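4.2 Preparing the simulated kitchen cell

1. Load the kitchen file in Stukeo and wait until the cooktop is displayed.
2. Set the step limit to 1000. Run 309 is the reference run.
3. Check the start objects. The pan must be on the back-left burner and the kettle on the front-left burner, in front of it. 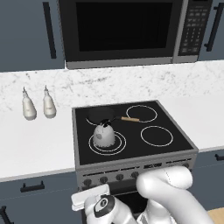
4. Open the joint window and move the arm slowly. Keep the elbow link away from the control knobs.

CAUTION: Do not change the base position when the arm is raised. Save the pose first.

5. Raise the arm to the left of the pan, with the gripper toward the back of the left counter. The pan handle should still point to the right.
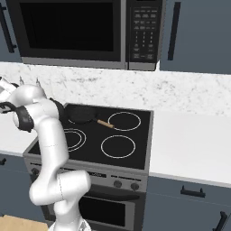
Prurnport, 27 June 2020
Section checked by Faraji Makori. Please send corrections to Keyvan Golestani.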